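Two arms on the kitting bench

I've been putting parts into trays at Dandmont for six years, so you'd think I'd be the last person to get excited about a pair of robot arms. But I am! We call the new station Sora, and I spend half my day beside it now.

The old job was 564 trays a week, all by hand, and by the end of a shift my thumbs were done. Bit-na Lim (she trains the rest of us) has moved four of us over to setup and checking, and I love it. You learn to think about where a part sits, how it stands, which hand should go for it. The practice board has pegs, slots and a few loose blocks and cylinders on it, and I could watch the hands work over it all through lunch – sometimes I do.
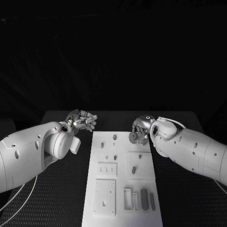

What changed for us

Pay stayed the same, and the over 40 minutes of paperwork at the end of the day went up a bit, which I grumble about. Ok-hee Pyo misses the chatter of the old line, and she has a point – you can't gossip with Sora. She's asked for our stools to go back side by side and I'm voting yes.

On the good side, I get asked things now. Last week I said the small pegs ought to have a plate of their own, and there was a proper discussion about it, with drawings! I went home and told everybody.
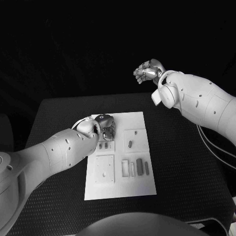 Sora over the practice board, left hand down by the three little pegs.

Next up is the night shift's training. They have a long list of questions for me already, mostly about the fingers.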